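How to Budget for a Small Gripper Cell

Updated 4/24/26

Most first budgets for a pick-and-place cell get the arm right and everything attached to it wrong. The steps below follow the order we use at Comden when we add a bench cell for small consumer goods. They assume you already have the arm, or a firm quote for one.

Step 1. List the parts before you look at grippers
Write down every item the cell will handle in its first year. For each one, record the width at the grip point, the weight and the surface finish. Glossy plastic goes in its own column, as it will drive your choice of finger pads.

Step 2. Price the gripper as a set
A gripper quote often covers the body only. Ask for one number that includes fingers, pads, the mounting plate, the cable and any software license. Our Corau two-finger unit was listed at $978. The full set came to $1,459 by the time it was ready to bolt on. Put the second figure in your budget.

Step 3. Treat pads as a supply item
Pads wear. Ask the vendor for the price of a spare set and the lead time, then order two sets with the gripper. Lemieux quoted us nine days in February for pads that were supposed to be in stock, and the cell sat idle for most of that.

Step 4. Decide where the camera goes
A wrist camera costs more in cabling and setup time than a fixed one, but it moves with the fingers and needs no separate stand. If you choose the wrist, check the cable length with the arm fully extended. Extensions are cheap. Finding out late is a lost afternoon.

Step 5. Set aside money for the bench
Bins, hand tools, a power strip, table clamps and task lighting rarely appear on a robot quote. Give them their own line. Plain plastic bins are fine — buy them all in one size so the pick positions stay the same when you swap one out.

Step 6. Run a trial before you sign
Send the vendor your hardest parts, or borrow a demo unit. Small cases with rounded corners are a good test, and textured pads should be on the list of things you try.

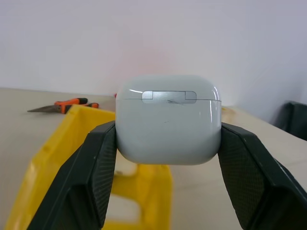
Do I need a force-sensing gripper for small plastic goods?
Start with adjustable force and leave sensing as an option. Get a price for the upgrade in writing so you can add it later without a new quote.

Step 7. Budget the hours
We logged nearly 60 hours of staff time on the Idau bench before it went into regular use. Multiply your own estimate by your shop rate and enter it as a cost, even if the people are already on payroll.

Keep the finished sheet with the purchase order. You will want it when the second cell comes up.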